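Ticket 2432 — Label printer dropping jobs, Dremville office
Status: open, waiting on vendor
Opened: 14 July 2021
Priority: medium (was low)

Problem as reported: Jellton label printer in shipping takes the job, light goes green, nothing comes out. Queue shows "sent". Happens on the bigger batches mostly. Single labels fine. Users have been power cycling it, which clears it for a while and then it does it again.

Checked first:
Cable reseated both ends. Different port on the switch, no change. Paper path clean, roll seated right. Self test page prints every time, so the head and feed are ok. Firmware was two versions behind.

Updated firmware. Needed two tries, first one hung at the progress bar and I had to pull power. Second went through. Test batch of 13 labels printed ok. Told shipping to carry on and closed the ticket.

Reopened next morning. Same thing, batch of 344, printer quit after the first 11 and the rest vanished. No error on the panel. Cosine (the order software) marks the whole batch printed, so shipping had to go back and find wich ones never came out. Bumped to medium.

Tried the old driver. Worse — blank labels. Went back to the new one.

Swapped in the spare from the Yeom building to rule out hardware. Spare does exactly the same on a big batch. So not the printer. Put the original back. Spare stays here for now, asset list updated. 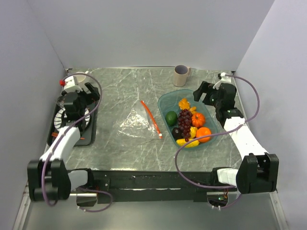 Marbled counter, trim strip along the back wall.

Looked at the print server next. Spooler log shows the connection closing partway thru every failed batch. Idle timeout on the port was set really short, don't know who set it or when. Printer stops to cool the head on long runs and the server takes that as a dead line, drops it and throws away what's left. That's my read anyway, vendor hasn't confirmed.

Changed:
Timeout raised to max
Bidirectional support off
Keep printed documents ON so we can resend without redoing the batch in Cosine

Ran two long batches after hours. First one fine. Second paused in the middle, sat there, then picked up again and finished. Slow but all there.

Still open:
Cosine says printed when it only means sent. Logged with their support, they say a fix is planned for the September release. Until then shipping keeps batches small, up to 50 at a time, and checks the last label against the list before closing the batch.
Do not power cycle in the middle of a job pls. It wipes the printer memory and then I can't pull the log.
Same timeout setting needs checking on the Yeom server — not done yet.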